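Frequently Asked Questions

I run a small stationery and sticker shop from home called Misness, and I get the same handful of questions over and over. I've put them all on one page so you don't have to wait for me to get to my inbox (I'm slow in the mornings, sorry). If yours isn't covered, there's a contact form in the menu and I do read every message.

ORDERS AND POSTAGE

How long will my order take?

I pack every weekday afternoon and drop everything at the post office before 5. Order by lunchtime and it'll usually go out that day. After that it's in the hands of the post – metro addresses are generally pretty quick, regional ones take a bit longer, and if you're in WA or the NT, please be kind to me and order early for birthdays.

Is there tracking?

Parcels, yes. Letters, no. Single sheets and small orders go as untracked letters by default to keep the cost down, and you can bump it up to tracked at the checkout if you'd feel better about it. If I were sending a present I'd pay the extra.

My letter hasn't turned up. What now?

Give it 12 business days from the dispatch email, then write to me. I'll resend it once, no fuss and no forms to fill in. Have a proper dig through the junk mail first though! A sticker sheet in a plain envelope hides beautifully inside a supermarket catalogue, and I've lost my own samples that way.

Do you post overseas?

New Zealand, yes. Everywhere else is on pause while I work out the new customs paperwork, which I've started reading three times and abandoned three times. I'm hoping to have it open again by September.

Can I pick up?

I'm afraid not, as it's my house. Ellora (the gift shop in the arcade, next to the key cutter) stocks about half of the range though, and they'll put things aside for you if you ring them.

STICKERS

What are they printed on?

There are two sorts. The Cartwright sheets are matte paper, made for diaries, planners and letters, and you can write over them in biro or pencil without it smudging all over your hand. The Tadau sheets are vinyl with a gloss finish, and those are the ones for drink bottles, laptops and lunch boxes. The listing always says which is which in the first line.

Are they waterproof?

Tadau, yes. Cartwright, definitely not. Please don't put a paper one on your kid's water bottle and then email me a photo of the mush (it's happened more than you'd think, and I do feel bad every time).

Can the vinyl ones go through the dishwasher?

I wouldn't. I've had one on my own keep cup for ages and it's still going, but I wash that by hand. Heat is what lifts the edges. If you have to, stick the cup on the top rack and don't blame me.

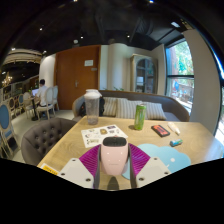 How do I get one off without wrecking what's underneath?

For vinyl on something hard, warm it with a hairdryer on low and peel slowly from a corner, pulling back flat over itself. Any leftover gunk comes away with a dab of eucalyptus oil on a cloth. Test a hidden spot first, especially on plastic, as eucalyptus can turn some plastics cloudy. For paper stickers in a notebook you've got a minute or two after sticking to change your mind, and after that you're stuck with it. Pun not intended, but I'm leaving it in.

Why does the colour look different from my screen?

Screens glow and paper doesn't, basically. Pinks are the worst offenders. I proof everything on the real stock before I list it and try to get the photos close, but a phone with the brightness all the way up will always look punchier than ink. If you're matching something for a party and it really matters, ask me for a sample and I'll pop one in the post.

Do you do kiss cut or die cut?

Sheets are all kiss cut, so the sticker is cut through and the backing stays whole. The big single stickers are die cut. I get asked for the sheets to be perforated as well, and I'd love to, but my cutter has opinions about perforation and we've agreed to leave it alone.

How many designs are there?

There are 9 sheets in the permanent range, plus whatever seasonal one I'm mucking around with at the time. The seasonals don't come back once they're gone. I did reprint the galah sheet once after a lot of pleading and then felt guilty about everyone who'd rushed to buy it the first time round.

CUSTOM WORK

Will you draw something for me?

Sometimes! I take on a few custom jobs a season, mostly pets, and I open the list through the newsletter first. You'll need to send a few clear photos in daylight. Black cats and black dogs especially need good light, or I end up inventing a face for them, and owners notice.

What about wedding or business orders?

I can do those if I get plenty of notice. The biggest run I've done was over 3,000 stickers for a jam label, and it took over the house completely, so I now ask for at least five weeks. Send me the size, the quantity and the date you need them in your hands, and I'll come back with a price. Please don't send me someone else's artwork to copy. I'll say no and it'll be awkward for both of us.

Do you do logos?

No, I'm hopeless at them.

DESK AND SET-UP

What do you use to draw?

Pencil first, always, on the cheapest copy paper I can find, because good paper makes me freeze up. Then I scan it and tidy the lines on the computer. I colour with a tablet for most sheets and use a plain old mouse for laying everything out. People seem to expect something fancier.

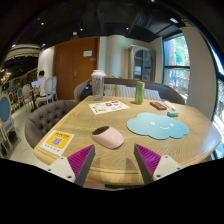
I'd like to start making stickers. What should I buy?

Less than you reckon! A decent pair of small scissors, a pack of printable sticker paper and the printer you already own will get you through your first few months. I cut by hand for a whole year before I bought a machine. If you do get a cutter, buy it second-hand from someone who went off the idea, and ask them to chuck in the mats, as those cost a surprising amount to replace and you go through them.

How do you store your own stickers?

Flat, out of the sun, in display folders from the newsagent. Don't leave them in the car. The adhesive goes oozy in the heat and then the whole stack glues itself together along the edges. I also slip a bit of baking paper between vinyl sheets if they'll be sitting for a while.

Do stickers go off?

Paper ones do, eventually. The glue dries out and they start curling up at the corners. I'd use them within a couple of years. I know, I know, we're all saving the good ones for something special. Use the good ones.

RETURNS AND OTHER BITS

Can I return something?

If it's unopened, yes, within 30 days, and you cover the postage back. If it arrives bent, misprinted or it's the wrong thing altogether, that's on me. Send a photo and I'll replace it, and you can keep the dud or pass it on to a kid.

Can I change my order after I've paid?

If you catch me before I've packed it, sure. Reply to your confirmation email and put CHANGE in the subject line so I spot it.

Is your packaging recyclable?

The envelopes and backing boards are. The clear sleeves are compostable at home, though they take their time about it – mine are still recognisable in the worm farm. The shiny backing on vinyl sheets has to go in the general rubbish, and I haven't found a better option yet. If you know of one, please write in.

Do you sell wholesale?

I do, in mixed packs by the dozen. Use the contact form, tell me a bit about your shop and where it is, and I'll email you the price list.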